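Hladun sign Kostiuk to two-year deal after October knee surgery

16/04/2021

Hladun have signed goalkeeper Ustyna Kostiuk to a contract for the next two seasons, ending a six-month stretch in which she trained on her own and played no competitive handball.

Kostiuk, 30, left Brorkoline last fall after the club chose not to renew her deal. She had surgery on her left knee in October and spent the winter working with a physical therapist near her parents' home. Hladun's medical staff cleared her last week.

"I wanted to be in a gym with a team again," Kostiuk said. "Other clubs called, and I thank them for it, but Hladun asked about the knee first and the contract second. I liked that."

She is not eligible to play this season. The registration window closed before the deal was signed, so her first match will come when the new league schedule starts in the fall. Until then she will practice with the squad and travel to home games.

Hladun head coach Marta Hutsuliak said the club had been looking for an experienced keeper since the winter break. The team has allowed 483 goals this season, the second-highest total in the league, and has used both of its young goalkeepers as starters without settling on either one.

"Our defense leaves the keeper alone too often, and that part is on me," Hutsuliak said. "But there were three or four games where one more save in the last five minutes gets us a point. Ustyna has made those saves for a long time."

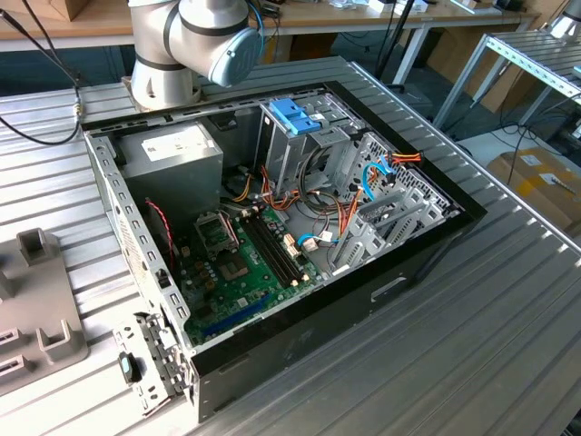 Kostiuk played 152 league matches for Brorkoline and was the starter in most of them. She was known there for her work against shots from the wing and for quick outlet passes that set up the fast break. Hutsuliak said the passing mattered as much as anything in the decision, as Hladun want to run more next season than they have this year.

The coach would not say whether Kostiuk will be the first choice. She said all the keepers would start the preseason even - and that the two younger players had been told about the signing before it was announced.

"They took it well," Hutsuliak said. "One of them asked if she could share a room with Ustyna on the road. They grew up watching her."

Kostiuk said the knee feels strong in a straight line and still gets stiff after long sessions with a lot of side-to-side work. She has been doing full drills for three weeks but has not faced live shooting from the six-meter line at game speed. That is planned for next month.

"The first few days I will probably flinch," she said. "You have to get hit a few times and then you forget about it."

Hladun are seventh in the standings with four games left and can no longer reach the playoff places. They lost 30-26 at Drurkalari in their last outing after leading by a goal at halftime. Left back and center back were both problem areas in that game, with nine turnovers in the second half, and the club is expected to look for at least one more player before the summer.

Hutsuliak said talks with a back-court player were under way but gave no name. She said the budget would allow for one more senior signing, possibly two if a current player moves on.

Hladun host Stumum in their next match. Stumum are fighting to stay in third place and won the first meeting between the teams by six goals. Right wing and team captain duties remain unchanged for Hladun, and the only player listed as doubtful has a sprained thumb.

Kostiuk will be introduced to the home crowd before the game.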